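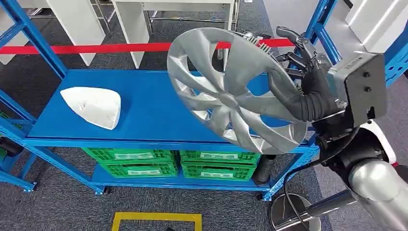 By Laurinda Figueiredo

I bought a set of Wemus wheel covers in January after losing two of the originals on my commute. The car is old and the steel wheels under it look it, and I did not want to pay dealer prices to fix that. The set of 4 cost $29 from Sellcombe, shipping included.

The covers are silver plastic with curved spokes. Each one is held on by clips behind the rim and a wire ring that you seat by hand. The ring comes separately in the bag, and the instructions are one folded sheet with very small print. Find the notch for the valve stem first. I missed it on the front left and had to pull the cover off again, which took a flat screwdriver and some bad language.

Fit is good on three wheels. The rear right sits slightly proud on one side. I swapped covers around and the gap stayed with the wheel, so I blame the wheel. A rubber mallet helps, but go easy - the plastic gets stiff in the cold and my neighbor Nicanor cracked a spoke on his set that way.
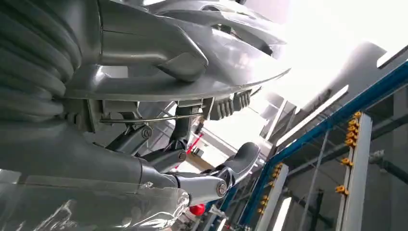
Grey shell and linkage, seen from underneath.

After two months of daily driving, including a bad stretch of gravel on the way to work, all of them are still on. There is a faint rattle below 20 miles an hour that goes away once I speed up. Brake dust wipes off with soapy water. The finish has dulled a little near the edge where I park too close to the curb.

I had Ekard covers on my last car. Those were thicker and quieter, and cost twice as much. If you plan to keep the car for years, get those. For a car like mine the Wemus set is fine, and I would buy it again.

Rating: 4 out of 5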